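# Trutwood gathering returns in April with prayers old and new

*4 February 2022*

After a long stretch of meeting only through screens and letters, the Trutwood Women's Fellowship is to hold its spring gathering in person again this April, and the planning group could hardly be more pleased to be writing those words. It will be held over a weekend at Dantas House, where many of you will remember the big draughty chapel, the very kind welcome and the stairs that seem to go on for ever (there is a ground-floor room for anyone who would like one, so please do ask).

The theme is "Bread for the Road", chosen after a good deal of friendly discussion, and it will run through everything from the opening prayers on the first evening to the blessing before we all set off home. Silvana Paiva, who led us so gently through the Psalms of Ascent a few years ago, has agreed to lead the morning Bible studies, and she has asked that everyone bring along a short prayer, poem or verse that has kept them company lately. It needn't be your own work, and it certainly needn't be polished! "I would love us to hear one another's voices before we hear mine," she wrote to us, and we thought that was a lovely way to begin.

Meals will be shared as usual, with grace sung or spoken by a different church group each time, and anyone who likes to be useful in a kitchen will find plenty of company there.

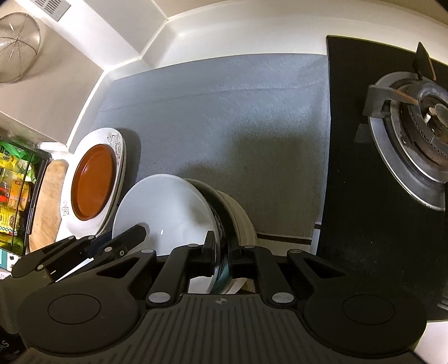
*Plates on the kitchen counter.*

There is room for 162 people altogether, counting those who come only for the day, and 25 places are being kept at a reduced rate for anyone who would find the full cost a struggle. You don't have to explain yourself to anybody, just tick the box on the form. Members come to us from Anglican, Methodist, Catholic and Quaker congregations, as well as a good number who would say they are between churches at present or aren't sure what to call themselves, and all of them are equally welcome at the table and at worship.

Four workshops are planned for the Saturday afternoon slot that used to be left free, after so many people told us they would rather have something to go to if it rained. They cover writing prayers for public worship, the women of the early Church, praying with older relatives who are losing their memory, and a singing session using the Flekska chants, which some of you learnt at the Clulik retreat and have been humming at the rest of us ever since.

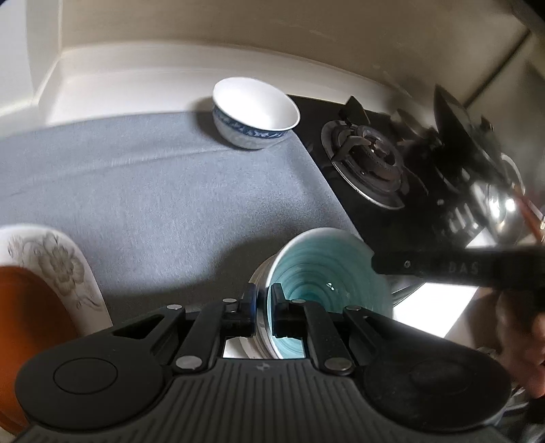 The closing service will be put together by those who come to the prayer-writing workshop, so its shape won't be known until the day before, and we are rather looking forward to that. There will be communion, with a separate quiet time in the garden room for those who prefer not to take part, and a collection for the winter night shelter.

Booking forms are going out with the next newsletter, and spare copies can be had from the fellowship office. Please mention any dietary needs, and whether you could offer a lift to someone living near you. The minibus has eight seats and they do tend to fill up early.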